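Laboratory automation budgeting

Laboratory automation budgeting is the planning of money, floor space and staff time before a robot arm or automated bench is bought. It covers the arm and gripper, the instruments they will load, fixtures, software and yearly service.

Most plans begin with a simulated workcell. The bench, arm and instruments are modeled to scale, and reach and clearance are checked before any order is placed. Gripper fingers are often the first item to change, as well plates leave little room on either side. 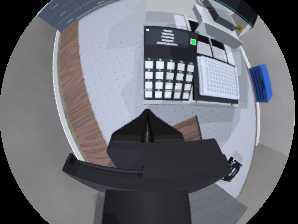

Costs left out of early quotes tend to be small ones - spare fingers, plate holders, cable runs. In a June planning note for Jendix, Kamonchanok Thepsuriya set aside $3000 for fixtures and $400 for spare fingers on a bench with 2 instruments. Niall Galbraith, reviewing the note, advised holding the purchase order until the simulated layout had been run for almost nine weeks.

Perforated bench plates cost more than plain tops but allow equipment to be moved later without drilling.
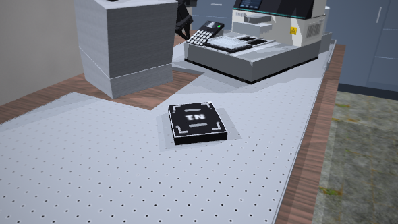
Simulated workcell with a perforated bench plate and a tile marked "IN".

See also: Workcell; Total cost of ownership; Jikby (planning software)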